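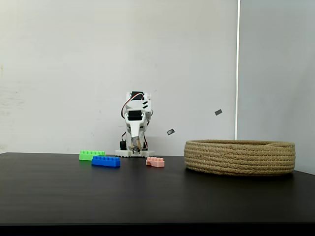 "How long does it take to tidy away a set of building bricks?"

"About as long as it takes to find the last one."

Sigrún Kjærgaard had asked it and her niece had answered, without looking up from the floor. Snædís Thorlacius was lying on her stomach with one arm under the sofa. She was thirty-four and had a train to catch in the morning.

The bricks were the big kind, made for small hands. They had been in the flat on Laxdal Street longer than the sofa had. Sigrún wanted them gone by the weekend. A family two floors down had a boy of two, and she had told his mother he could have the lot.

"What colour is it?" Sigrún asked.

"Yellow. The long one."

"There was never a long yellow one."

"There was. I used it for the roof of the ferry."

Sigrún went to the kitchen and put the kettle on. She remembered the ferry. It had stood on the windowsill for most of one July, and she had dusted round it because the child would not have it moved. Snædís's mother had been in hospital then. Nobody had said how long it would be, so they had left the ferry where it was and talked about where it might be sailing.

When she came back with the tea, Snædís was sitting against the wall with the basket between her knees. She had a ruler in her hand, and there was dust on her sleeve.

"Two hairgrips," she said. "And a receipt for 124 kroner. No brick."

"He won't know there's one missing."

"I'll know."

They drank the tea. Then Sigrún got up, went into the bedroom and opened the drawer where she kept the passports and the spare keys. The yellow brick was at the back, inside a sock. She had put it there herself, the day the ferry was taken apart, and had not thought of it for years — or not often.

She held it out. Snædís turned it over and ran her thumb along the studs.

"You said there wasn't one."

"I'd forgotten."

Snædís looked at the basket, then at her aunt. She handed the brick back.

"He's got plenty for a ferry," she said, and carried the basket down the stairs. Sigrún heard her knock, and a door opening, and the boy shouting something.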